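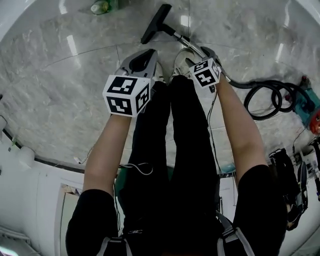

Vacuuming a gray marble-patterned tile floor, with the nozzle down and the hose looped on the floor to the right.

About Skudance

Last updated: October
Shared 50 times

Skudance is a floor cleaning company in Mudent. We vacuum, sweep, mop and generally look after hard floors in homes, apartment lobbies, small offices and the kind of shop where people come in straight off the street with whatever the street has given them. We'll do your carpets too if you ask, and plenty of our customers do, but hard floors are where we started and they're still what we like talking about best (as you'll find out if you keep reading, so do get yourself a cup of something first).

How it began

The company started with one building, the old Guerra arcade, which has a long tiled passage through the middle and a staircase at each end. It was being mopped every evening and it looked gray every morning. The owners thought the tile was worn out and were getting prices for having the whole passage torn up, which would have been a great pity and a very large bill. We asked if we could have a week with it first.

What we did that week was vacuum. We went over the passage slowly before any water touched it, along the baseboards, into the corners behind the doors, down both staircases a step at a time, and only then got out a mop. All that mopping had been turning dry dust into a thin kind of mud and spreading it very evenly from one end to the other! By the end of the week you could see the pattern in the tile again, and the arcade kept its floor, and we had our first regular customer. We still clean it. It gets its vacuuming at six in the morning before the bakery opens, and if you happen to be waiting for the bakery to open you're welcome to say hello.

From there it went the way these things go in a town this size. One of the shops in the arcade wanted its own floor done, and then the dentist upstairs, and then somebody's mother across the river in Drendis who had glossy tile all through the ground floor and was tired of seeing every footprint on it. We bought a second vacuum and then a van to put it in. We now look after 200 floors between Mudent and Drendis, counting each floor once however often we visit, and we have customers who have been with us since that first winter.

What we believe about floors

That's a grand heading for some fairly plain opinions, but people do ask how we work, so we've written it down.

We vacuum first, every time, even when a floor looks clean. Glossy tile is the best example. It's lovely stuff, it throws light around a room and makes a narrow hallway feel twice as wide, and it will also show you every crumb and hair the minute the sun comes in low. Grit is the real trouble, though. It gets walked back and forth under people's shoes and after a few years you have a dull path from the front door to the kitchen that no cleaner in a bottle is going to fix. Getting the grit up while it's dry is the kindest thing you can do for a shiny floor, and it costs you ten minutes and a bit of electricity.

We go slowly. A vacuum head pushed along at a run will skate right over the grout lines and leave them as it found them. Let it sit flat, move it at a stroll, and overlap each pass with the last one by a few inches. On big square tiles it's easy enough to follow the grout as a guide, one row up and the next row back, and after a while it becomes a very peaceful way to spend a morning. Several of us have admitted to doing our own kitchens like this on our days off.

We pick up before we start. Bottles, toys, shoes, the single sock. It sounds too obvious to put on a company page, but you'd be surprised how many people vacuum politely around a thing on the floor and leave a little island of dust with the thing in the middle of it. We put what we find on the nearest table or counter, all together, and we don't throw anything away unless you've told us to, even when it looks very much like trash. One customer keeps bottle caps for a school project and we'd never have guessed.

We're careful with walls. The hose on a canister vacuum has a mind of its own, and if you pull the machine around a corner by it, sooner or later the body will swing out and leave a mark on somebody's nice white paint. So we stop, walk back, bring the machine up beside us and carry on. Curved walls need a bit more thought, as the nozzle is straight and the wall isn't, and for those we take the head off and run the bare end of the wand along the bottom of the baseboard. The same goes for anything fitted low down on a wall. Go around it by hand.

The mop comes last, barely damp, with clean water changed more often than you'd think necessary. On glossy tile we finish with a dry cloth.

What a visit is like

If we haven't met, your first visit is a walk-through and there's no charge for it. We come and look at the floors with you, ask what they're made of (it's fine not to know, lots of people inherit a floor along with a house), and ask what bothers you most. It's nearly always one particular spot. The strip by the back door, the bit under the radiator, the corner where the dog sleeps. We'll start there when we come to clean, so that if you only have time to look at one thing before you run out to work, it's the thing you were worried about.

After that we agree on how often, and we'd rather you started with less and added more. A hallway with two people and no pets doesn't need us every week. A café does, and then some.

We bring our own vacuums and cloths. If you have a machine you love and want us to use it, we're happy to, provided the filter's clean, and if the filter isn't clean we will wash it for you and leave it on the windowsill to dry, and you may get a friendly note. We write a lot of notes. A customer in Drendis told us she has kept all of hers in a kitchen drawer, which made our whole month.

Please do leave chairs where they are. We know it's tempting to stack them up before we get there, but we move them ourselves and wipe the feet as we go, and the feet are where half the hair in the house is hiding.

The shop and the workbench

Since moving to our current place behind the Guerra arcade we've had enough room for a small shop counter and a workbench. The counter sells the few things we'd buy ourselves: cloths, spare hoses, brushes, bags in the common sizes. The workbench is for vacuums that have lost their pull. Bring yours in and we'll have a look while you wait if it's quiet. Nine times out of ten there's something stuck in the bend of the hose. We've taken out pencils, a baby's mitten, a truly astonishing length of Christmas ribbon, and once a wedding ring that had been missing since spring, and that one got a round of applause.

If it's a blockage, there's no charge. If it's a part, you pay for the part.

Saturday-morning sort of people may also like our floor class, which runs once a month at the back of the shop. It's two hours long and very relaxed. We cover tile, wood and vinyl, and how to deal with grout, and everybody gets a turn on the practice floor, where we scatter oats and sand for you to chase. The oats are easy. The sand will teach you a good deal about going slowly. Children are welcome with a grown-up and tend to be better at it.

Where we work

All of Mudent, all of Drendis on both sides of the river, and the villages along the road between them. A little farther out by arrangement, particularly if a neighbor of yours would like us on the same trip. We can manage single rooms of up to 2,000 square feet with our ordinary equipment, and bigger ones if you give us a bit of warning so we can send two people and two vacuums.

Getting in touch

Drop in at the counter, ring the bell if we're in the back, or leave a note through the door with your street and the best time to call. Mornings before nine are hard for us because everyone is out on the lobbies, but somebody is always in by ten, and the kettle goes on shortly after.

100 comments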